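Tolbridge Cell

Last updated: April 6, 2018

The Tolbridge cell is a floor-level robot work cell operated by Brumik at its Tolbridge site. It consists of a jointed arm with a gray segmented gripper, a camera carried near the hand, and a marked area of carpeted floor in which the work is placed. The cell is used for handling trials with small parts and boards. It is best known within the company for its upkeep procedure, which was later copied at other Brumik sites and is often called the Tolbridge routine.

Background

The cell was assembled from equipment left over from an earlier packing line. The arm had previously been fixed to a steel table, and its reach was set for work at waist height. When the table was removed, the arm was given new limits so that it could work close to the floor. This change shaped most of the later maintenance, as dust and loose fibers from the carpet became the main cause of wear at the finger joints.

Control software for the cell is supplied by Zavala. The gripper is serviced under a separate agreement with Flando, whose technicians visit the site in April of each year. Routine care between visits is carried out by Brumik staff.

Floor layout and marking

Work positions in the cell are set out with colored adhesive tape laid directly on the carpet. The tape serves as a reference for the operator who places equipment and for the camera check that is run before each trial. Corners are treated as the controlling points. If a corner has shifted, the whole outline is measured again from the fixed floor mark near the arm.

Tape is replaced in full lengths where possible. In practice, short repairs are common, and an outline may carry more than one shade of tape after several months of use. The written procedure allows this as long as the outer edge of the strip remains straight. Torn ends should be cut back and pressed flat, and scraps are to be removed from the floor before the arm is powered. A loose end that lifts from the carpet can catch on the fingertip -- a fault recorded 4 times in the first year of operation.
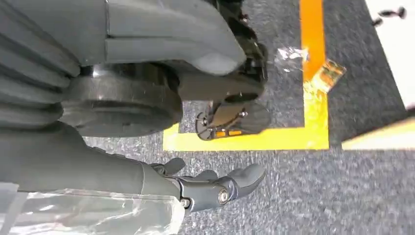

Equipment standing inside an outline is positioned by its lowest part, and the operator confirms that nothing will be struck when the forearm is lowered. Boards and small parts that are not in use during a trial are kept outside the marked area. The procedure does not set a fixed distance for them, but they must lie beyond the sweep of the fingers when the gripper is fully open.

Gripper inspection

Inspection begins with the gripper open and empty. The operator holds each finger segment in turn and checks for side play at the joint. The bolts are then tested with a hand driver set to the value given in the service sheet. A bolt that turns is removed, cleaned, and refitted with fresh thread compound. It is not simply tightened in place.

The joints are brushed to clear fibers, working outward from the housing toward the fingertip. Compressed air was used for this task at first. It was given up after fibers were found packed behind the seals, and a soft brush has been required since that time. Fingertips are wiped with a damp cloth and examined for flat spots, which appear first on the side that meets the floor.

After cleaning, the gripper is opened and closed through 100 cycles without a load. The operator listens for clicking and watches for a finger that trails the others. If either fault is found, the gripper is taken out of service and held for Flando.

Arm and camera

The forearm covers are cleaned with a dry cloth only. Film or sheeting used for protection must be kept clear of the joints, and its free edges are checked by moving the arm slowly through its lower range. The camera window is cleaned last, so that dust raised by the earlier steps does not settle on it.

Camera alignment is checked against the tape corners. The software compares their position with a stored view and reports any difference to the operator. Small differences are corrected in the Zavala settings. Larger ones usually mean that the camera mount has been knocked, and the mount is reset by hand before the check is repeated.

Records

Each inspection is entered in a paper log kept at the cell -- the electronic log introduced later has not fully replaced it. Entries give the joint checks, the bolts refitted, and any change to the floor marking. Completed logs are kept for 3 years.

Contact the editors | Copyright 2018 Brumik | Back to top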